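Sovis Cable Dressing Kit for Six-Axis Arms: Long-Term Review

Reviewed on: one bin-picking cell, KUKA arm with fingered gripper
Supplied by: Plusorum
Price paid: £84 for the base kit, £75 for the spare strap and saddle pack
Running time at review: 485 hours

Background

The cell at our Forndale workshop picks mixed small items from a grey bin and puts them down again. The items are toy bricks, plastic tools, small cylinders and odd shapes. The arm spends most of its time reaching down at an angle with the wrist turned, and the wrist is where the cables suffer. Before this kit we used ordinary zip ties and a length of spiral wrap. The gripper signal cable failed twice in that state, both times just behind the connector.

The Sovis kit is sold as a replacement for that sort of arrangement. I bought it in March and fitted it over two afternoons.

What you get

The base kit holds six saddles, twelve reusable straps, two lengths of sleeve, a paper template for working out slack, and a hex key which is slightly too short for the job. The saddles come in two heights. Only the taller one cleared the joint cover on our arm, so three of the six went back in the bag. The page on the Plusorum site does not give the heights, and it should.

The instructions are four pages long. The drawings are clear and the torque figures are given in a table at the back. The section on slack assumes that the air hose and the cables have the same bend radius. Ours do not. The hose is much stiffer and it decides the shape of the whole loop.

Fitting

Allow more time than the leaflet suggests. The order I would use now:

Strip the old ties and let the bundle hang free with the arm in its home position.
Jog the wrist slowly to both ends of the range you use, and mark the hose at the tightest point.
Fit the saddle furthest from the gripper first and leave its strap loose.
Form the loop around the joint, run the wrist through its range again, then tighten.
Fix the gripper end last.

I did it the other way round the first time, starting at the gripper. The loop came out short and pulled the hose against the joint at 359 degrees on the flange readout. Nothing broke, but it all had to come off again.

The straps hold well on a clean bundle. On an oily one they creep. A wipe with alcohol before fitting cured it here.

Checks and upkeep

I look at the loop each morning before the first run – shape, rub marks, strap position – and it takes a couple of minutes. One strap was replaced at 75 hours after its edge began to fray against the saddle. That was my fault for fitting it with a twist. The rest are the originals.

The bin position matters to the cables as much as the cable kit does. If the bin creeps towards the arm, the wrist has to fold further to reach the near wall, and the loop closes up. We hold the bin with bar clamps and mark the board beside it with crossed blue tape, so that any shift shows at a glance. I would do this whichever cable kit was fitted.

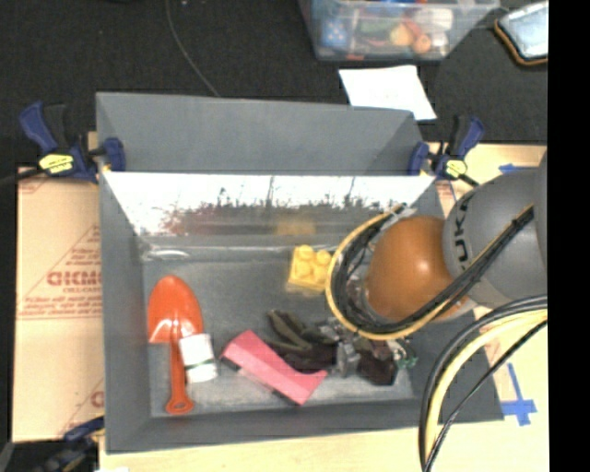
Low picks are still the hardest case. With the gripper laid over towards horizontal, the loop stands out on one side of the joint and takes up room that the planner knows nothing about. I added a simple box to the collision model to cover it. The kit has no model file for this, although Penry supplies one with its own, dearer set. For a cell with tall bin walls, that file may be worth the extra money.

The lower run of cable needed thought too. The kit has nothing for the part that hangs between the arm and the table edge, and a low arc there can brush the work surface. I used two straps from the spare pack and took up the slack by hand.

Faults

Hex key too short.
No saddle heights listed before purchase.
Slack template of little use with a stiff hose.
No collision model.
Straps creep on oily cable.

Good points

Straps open and close repeatedly without losing grip.
Tall saddles stay put, with no loosening found at any check so far.
A single cable can be swapped without stripping the bundle. I timed this at 14 minutes, against most of a morning with zip ties.

Verdict

The signal cable has not failed since the kit went on. Four out of five for an arm with a moderate wrist range. Anyone with a stiff air hose should buy the spare pack at the same time and put the paper template back in the box.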